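4. Working Rules for the Disassembly Cell

4.1 Scope

The rules in this section apply to the Tapley cell, where desktop computers are opened by hand and then taken apart by a single robot arm. They were first written down in April, after the pilot at Estby, and have been revised twice. They cover how a unit is admitted to the cell, how it is placed, what must be true before the arm moves inside the case, and what is written down afterward. They don't replace the risk assessment for the arm itself, which was done separately and is kept with the machine.

We wrote the rules because the two sites had drifted apart. Estby let operators reach into a case while the arm was paused, and Tapley did not. Estby logged a dropped screw as a fault, while Tapley logged it only if the screw was not recovered. Results from the two sites could not be compared until these points were settled.

4.2 Admission and placement

A unit may enter the cell only after it has been unplugged and the power button has been held down to drain what charge remains. The power supply is never opened in the cell. It is removed whole or left in place, and its label must stay readable so that the rating can be copied into the log. Units with a swollen coin cell, a cracked board or signs of liquid are sent back to intake.

The side panel is taken off before the unit is placed. The tower is then laid on its side on the slatted aluminum surface with the open side up, as in Figure 1. Fixtures for removed parts stand on the same surface, within reach of the arm, and are fastened to the rails before the first motion of the day. An operator who moves a fixture has to teach its position again, even if it was put back in what looks like the same place.

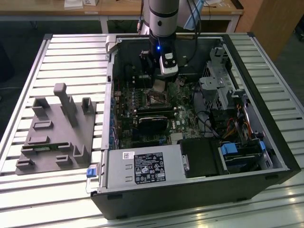
Figure 1. Robot arm and gripper over the motherboard of an opened desktop tower, with the parts fixture on the rails to the left.

Loose cables caused more stopped runs than any other single problem. Of the 1460 runs logged under the first version of the rules, 675 were stopped by an operator before the task was complete, and most of the notes for those runs mention a cable. The rule now requires the operator to look over the drive and power wiring before a run starts and to tie back anything that crosses the planned path. Ties must be of a kind that can be undone without a blade.

4.3 Motion inside the case

Travel above the rim of the case and travel below it are treated as two separate modes. Below the rim, the speed limit is lower and the force limit is set for the part being handled. The arm must stop at a hover point over the target and wait for a confirmation from the operator before it descends. We considered dropping this step for memory modules, where the task is simple, but kept it so that one sequence holds for all parts.

Hands stay out of the case whenever the arm is enabled. A pause doesn't count as a stop. If a part has to be freed by hand, the operator raises the arm above the rim, disables it, and records the intervention. The Estby practice of reaching in during a pause was ended with the second revision.

The gripper must not close on a capacitor, a connector pin or the processor socket. Latches and release tabs may be pushed, but only in the direction the maker intended, and a tab that doesn't move at the force limit is left alone.

4.4 Records

Each run is logged with the unit model, the target part, the fixture layout, the limits in use and the outcome. Outcomes are chosen from a short fixed list. Free text is allowed but is not used in the counts. Logs are stored in the Zusholm format, with the Grornine field names kept for older entries. A run without a recorded layout is excluded from analysis, even when the part came out cleanly.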